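Vatora handling cell back in use after wrist cable repair

The two-arm handling cell at Vatora's Wiltside workshop went back into use on Wednesday after a stoppage to replace a cable and reset both arms. The cell is used to practise picking up thin plastic bags and other soft packaging, work that is hard on both the fingers and the wiring of a robotic hand.

The fault was in the cable that feeds the hand on the left arm. It had been clipped too close to the elbow joint, and each full reach pulled on the plug at the wrist. The hand began dropping its connection in the middle of a run, at first once or twice a day and then every few minutes. The log showed 653 dropouts before the cell was switched off.

Kelmendi, the Wiltside firm that looks after the cell, fitted a new cable with a longer loop so that it can arc over the arm without going tight. The wrist plug was cleaned and reseated, and the finger joints were checked for play. One fingertip was changed. The gripper on the right arm needed no parts, but its cable was moved out to the side, away from the hand.

Both arms were then lined up again with the taped work area on the table. The tape is checked with a steel rule at the start of each week and relaid if a corner has lifted. After the repair the right arm was found to be 5 mm out at the front edge, and its home position was corrected.

Vatora has also shortened the time between services. The hand will now be inspected every 2000 cycles, down from 3000, and the wrist plug will be looked at each time. Staff have been asked to stop the cell and report any dropout straight away, even if the connection comes back by itself.

A second hand of the same type is on order from Kakis and will be kept as a spare. The floor cables are due to be tidied into covered trunking in February, when the cell will be off for a day.

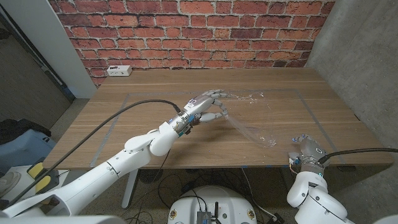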